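Small belt, big table: the Kadlec bench gallery

Quick page, more captions when I get a minute. This is the sorting bench for the Kadlec job, small parts in blue bins, one long green belt. Table top is 200 cm long, paper on top, blue tape for the grid. Belt was ordered from Cotelero, bins from the Filach shop downstairs. Spare tape is in the drawer, please put it back there.

Green belt on the grid. Rail along the near side, two brackets under it. Tape goes both ways, took me most of an afternoon and one broken ruler.
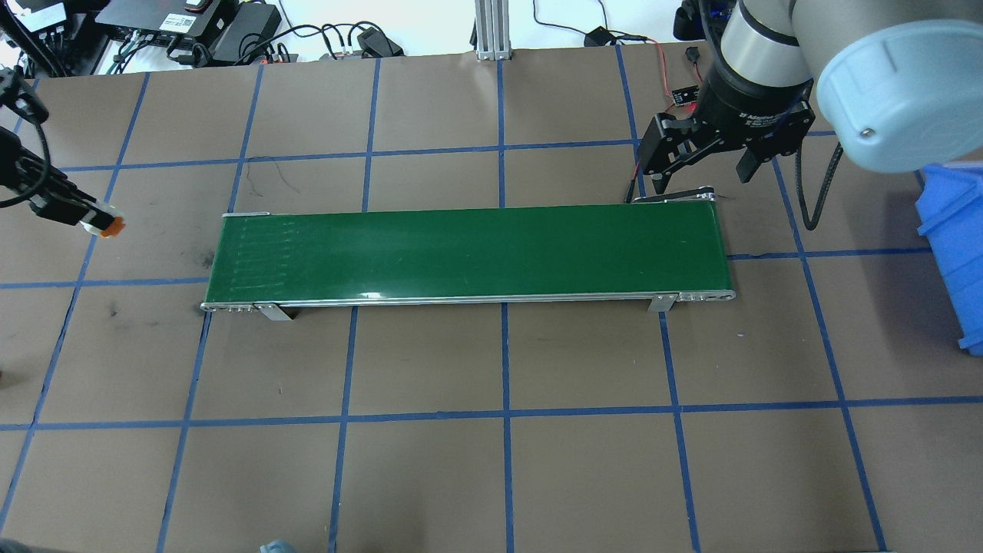 Kristýna Jireš wrote in to say the tape wants to go down after the belt is bolted, never before, or you end up peeling half of it when the brackets don't line up. She also uses a narrower tape and swears by it. Fair. We did ours in the wrong order the first time and had to redo two lines.

Brown paper was Oldřich's idea. Cheap, no glare, and when it gets grubby you change it. Downside is the tape takes the top layer off with it, so new paper means new tape. Budget for that. A roll lasts us up to 25 changes if you cut it carefuly, and we don't.

Next one is the bin in the middle of the table, the kind with the sloped open front, white foam inside. The other blue bin has pipe fittings in it, white PVC, plus a mug. Pens, notes and so on go on the white bench next door.
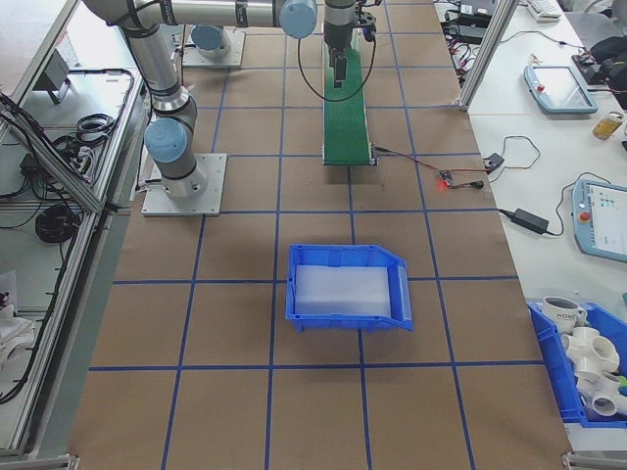 Why put foam in a bin that's only going to hold plastic parts?
It keeps them from bouncing back out over the low front, and it cuts the noise a lot. Any soft packing foam will do, cut a bit oversize so it grips the sides.

Back to the belt. Long way across the table, glossy top, silver rail the whole length of the near side. Rounded caps on both ends, mind your sleeves on those. Seon-mi wanted it closer to the front edge, Hartmut wanted it further back, so it sits where it sits.

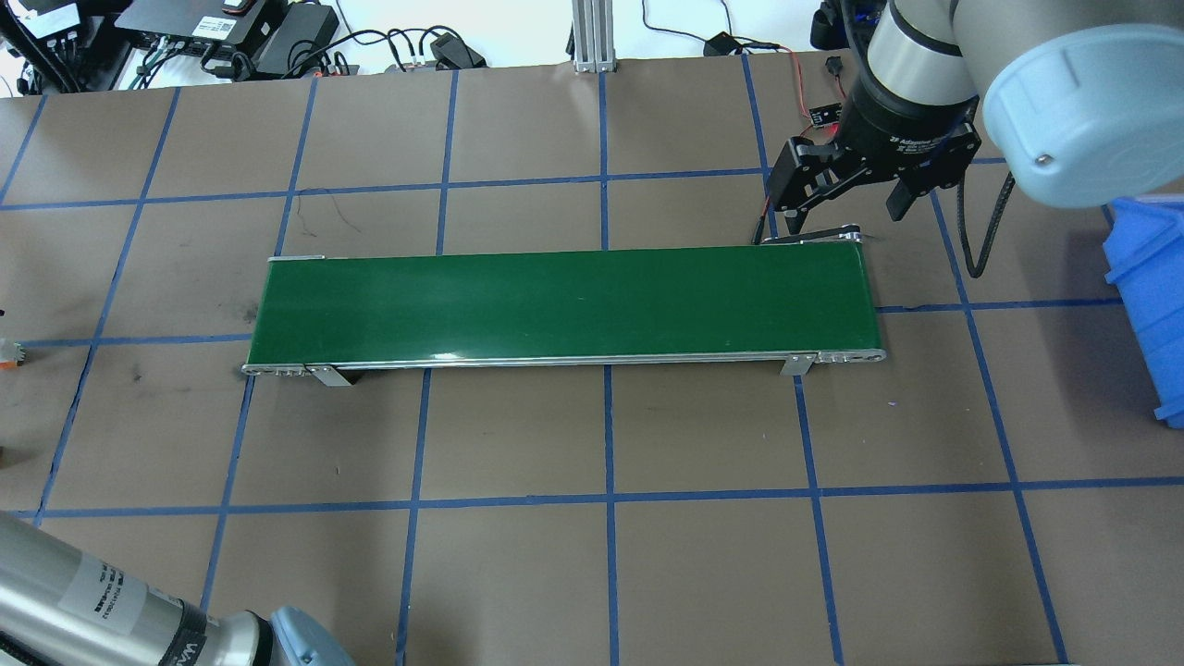

Moving it again means measuring everything again, so the argument is closed until December at least. If you do have to shift it for cleaning, note the grid square first and write it on the sheet by the door. Belt gets a wipe with a dry cloth, no spray, teh spray leaves streaks.

More pictures when the second belt comes in from Gurnudton. Order no. is 1560 if anyone wants to chase it.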